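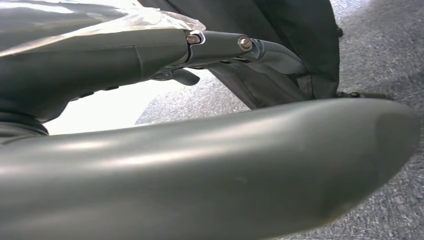 Le doigt, côté biellette. Deux vis, un joint noir, beaucoup de gris.

1/ Révision de la pince chez Otosport, Nemville. Compteur de cycles à 192 000 ce matin. Le carnet prévoit un contrôle des pivots tous les 2 000. Je vous laisse apprécier la rigueur du suivi.

2/ Les deux vis de la biellette sont les pivots. On les serre trop, le doigt se traîne. Pas assez, il bâille. La bonne valeur est dans la notice Prasia, page 107, entre deux pages consacrées à la garantie.

3/ Petites éraflures près du bout du doigt. Je passe l'ongle dessus, rien n'accroche, on laisse. Le client voulait savoir si ça se polissait. Oui. Est-ce que ça servira à quelque chose ? Ah, ça.

4/ La bague nervurée noire à l'articulation, par contre, je la regarde de près à chaque visite. En novembre j'en ai changé une fendue, commandée chez Worku, livrée en double, facturée en triple.

5/ Pour les curieux : pas de graisse sur les pivots. Une goutte d'huile fine, on essuie, on fait bouger à la main -- hors tension, merci -- et on recommence si ça gratte.

6/ On me demande si je mets du frein-filet. Du faible, oui. Le fort, c'est pour ceux qui aiment percer des vis un vendredi soir.

7/ Reste à refaire le zéro d'ouverture, puis 1 000 cycles à vide. J'ai un café, une chaise et un tableur. La suite quand le compteur aura fini.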